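Automation at Work, session 3 notes
Ottmar Janssen

Okay, so last time we got stuck on the big question (do robots take jobs, yes or no) and I promised we'd get smaller. Today it's one packing hall, the Pivitz one, where they went from hand sorting to arms a few years back. 943 orders on a normal shift, up from 700. Same number of people on the floor, but go ask them if it's the same job!

The reading is the Skutness chapter, and please do the whole thing, footnotes too. I love the bit where the pickers start giving directions by machine — "two down from the slow one" — and the new supervisor has no idea where anybody is.
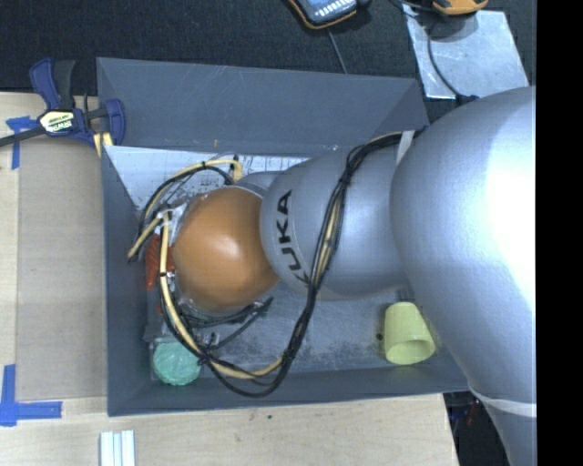 What I want you to look for is the work that doesn't show up in the job description. The Pivitz people used to be called pickers, and after the change they were "cell attendants," which came with a new badge and, at first, the same pay. Most of their day went to small stuff around the arm. Think about a cable bundle that loops along the outside of the arm and is held with little ties, or a bin clamped at the corner. Who checks those? Who gets blamed when a tie lets go? Monti calls this "tending," and I think she's right that it's a skill, though I'd argue with her about whether it should be a separate pay grade.

For next time: read Nesar, up to page 351, and bring one task from a job you've had that was never written down anywhere.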